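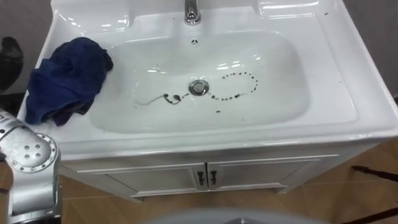 Grernden Open Day

The Grernden Open Day is a yearly public visit to the robotics workshop of Plirkex, a maker of service robots in the town of Masilela. It is held in December and is free of charge. The most recent one received 675 visitors.

History

The first open day was arranged by Dwight Després, at that time the head of the workshop, and it had 168 visitors. In the early years the robots were shown behind a rope and only moved boxes. Household tasks were added after Enikő Kozma joined the company, and the rope was removed from the smaller rooms.

Bathroom demonstration

The best known part of the visit is the bathroom station. It has a white sink on a vanity cabinet with two doors and black handles, and a floor of tiles that look like wood. The task is the cleaning of the basin. Dark spots and smears mark the white surface around the drain, some of them in loops, and a navy-blue cloth lies over the left rim. The silver-white arm works from the front of the cabinet.

According to the visitor booklet, written by Dragica Berisha, a basin is a difficult object for a robot, for the reason that it is curved and shiny and the light reflects in it. The demonstration starts at 10 in the morning and is repeated each hour until 4 in the afternoon. Questions are taken between the runs.

Other stations

The Sendness room shows the folding of towels. In the hall, children can guide a small arm by hand.

See also

Plirkex
Service robot
Masilela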